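Household and shop robots > General discussion
Topic: Are we anywhere near a machine that does chores?

jucelia_m
Joined June
I run the back end of a small laundry and alterations shop, three people including me. A sales rep from a company called Vultine came by with a brochure for an arm that is supposed to sort, fold and bag. The price was more than our van. I asked him if it could sew a button on and he changed the subject to towels.

So, a plain question for people who work with this stuff. Can machines do ordinary chores yet, in a house or a small shop? I mean folding a fitted sheet, emptying a dishwasher, threading a needle, tying off a hem. I don't mean vacuuming. We all have the round vacuum.
Jucélia Miranda

trevevow_tech
No. Folding is the closest, and only if everything is the same size and laid out flat first. Somebody has to lay it out flat, and at that point you've done half the folding.

ychettiar
I'd put it differently. The hands are good enough now for a lot of it. What's missing is the part that decides what to do with them.

gbatista58
Disagree about the hands. I was a millwright and then did maintenance on packing lines at Noscombe. Every gripper I ever serviced was good at one part and useless on the next one. We had one cell that picked 1,000 cartons a shift without trouble. Then purchasing changed the carton supplier, the new ones were a little slicker, and we were out there with tape for two days. A kitchen is nothing but changed suppliers.

ychettiar
Those are factory grippers, Genivaldo. They're built to be cheap and fast on one part. Look at what surgical instruments do with thread and then tell me it's the hardware. 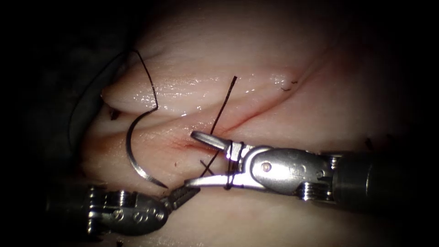
Suturing is the chore I always bring up when people say robot hands are too clumsy for housework. Thread is about the worst thing you can give a machine. It has no shape of its own, it catches on things, and it hides behind whatever you're holding. To tie a knot with instruments you wrap the thread around one jaw, reach through, take the tail and pull. The right one there already has its loops on, down at the base of the open jaws, with the left one's tips nearly touching it and the needle hanging free of both. Jucélia asked about tying off a hem, and mechanically that's a close cousin. So the wrists and jaws exist. Whether a person is steering them is a separate matter, and that was my point in the first place.
Yamuna

gbatista58
It's the whole matter. With a surgeon at the controls that's a tool, same as a wrench is a tool. I could empty a dishwasher with a pair of barbecue tongs if you let me do the thinking.

ychettiar
Then we agree more than you think. You said every gripper was useless on the next part. Tongs with you behind them aren't.

gbatista58
Fine. I'll give you that one. I still wouldn't want to be the guy who has to clean and calibrate those wrists in somebody's kitchen. Look at the pulleys. Pulleys mean cables, and cables stretch.

h.lacerda
Seamstress here, thirty-odd years, so I looked at the knot and not at the robot. The tail is standing straight up clear of everything, which is how you want it. When I teach beginners, the tail is what they lose. They leave it lying down, it goes under the work, and they end up pulling the wrong end. A machine that can keep track of which end is which would already be ahead of most of my first-year students.

But cloth moves more than people think. A hem in chiffon slides away if you breathe on it. I'd want to see it done on that.

jucelia_m
Heloísa, that's my worry too. Our work is maybe half denim and half things that slide around. The rep's video was all bath towels.

adalberto_c
I'll be the optimist. Adalberto Coutinho, I do integration for small shops, mostly machine tending. I have a Cordeiro arm in a customer's shop right now loading blanks into a lathe. It isn't glamorous. It picks up a blank, puts it in the chuck, waits, takes it out and puts it on a rack. It ran 358 parts on its last long run, and three of them needed a person to come over and reseat them. The owner is happy with that.

If your chore can be made to look like that one, buy the machine. If it can't, don't, and check again in a few years.

trevevow_tech
And who puts the blanks in the tray?

adalberto_c
His nephew, at the start of the shift. Takes him less time than his coffee.

trevevow_tech
So it's the towel problem again. Somebody lays it out flat.

adalberto_c
Yes, but he lays it out once and then goes and does something else for hours. That's worth money in a shop. In a house it isn't, I'll grant you. One load of dishes is one load of dishes, and if I have to set up the racks for the robot I may as well put the plates away.

ychettiar
That's the best explanation of the house/shop difference I've read on this board.

One more thing on the thinking part. Copying the motions is getting better. Recovering is where it falls over. The thread slips off the jaw, or the plate is stuck to the one under it, and a person just starts that bit again without noticing. A program has to know first that it went wrong. Seeing a slack loop of thread against a shiny background is hard for a camera, and a wet plate has the same trouble with glare.

gbatista58
Glare I believe. We had a sensor that quit every afternoon until we hung a piece of cardboard over the window.

h.lacerda
Jucélia, what did you tell the rep?

jucelia_m
I told him to bring the machine to the shop for a morning and I would supply the laundry. My basket, not his towels. He said he would have to ask.

trevevow_tech
Put a fitted sheet on top.

jucelia_m
Update, 5 December 2019. He called back. They will do a demonstration at their own site, with "customer-provided items subject to approval." I sent a list with two fitted sheets, a wool coat, a child's dance costume and jeans with one leg inside out. They approved the jeans if I turn the leg the right way first.

adalberto_c
Go anyway. Ask how long the changeover takes between items and write the number down. Ask who resets it when it drops something, and whether that's a phone call or a visit. If it's a visit, ask what the visit costs.

gbatista58
And ask for the spare parts list with prices. Not the brochure, the list.

jucelia_m
Will do. I'm taking the coat with me too, approved or not.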